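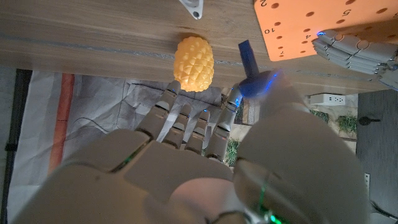

Home | News | Shop | Press | Contact

Matlala opens its toy and game library in June

January 2022
By Sandrine Caron

I've been itching to share this one! Matlala, the toy and game library I've been putting together with my friends at Endale, opens its doors in June, and you're all invited to come and play.

We'll have 2,336 toys and games on the shelves from day one. Pegboards with numbers on them, play fruit (I have a real soft spot for pineapples), puzzles, stacking things, marble runs, and a whole wall of board games for the grown-ups. You pick what you like, take it home for three weeks, bring it back and swap it for something else. That's pretty much it.

I started this after cleaning out my own closets and finding toys my kids had played with maybe twice. Good stuff, too! I asked the neighbors if they had any to spare, and boy, did they. By the fall we had 1,295 pieces from local families, and Endale gave us the rest, plus some big wooden tables where kids can try things out before they choose.

Membership is free for the first 412 families who sign up. You can put your name down now at the front desk, and yes, grandparents count as families.

Got toys to donate? We'd love them, as long as all the pieces are there. Press folks, ask for me, Sandrine, and I'll happily show you around.

Share 14 | Comments 3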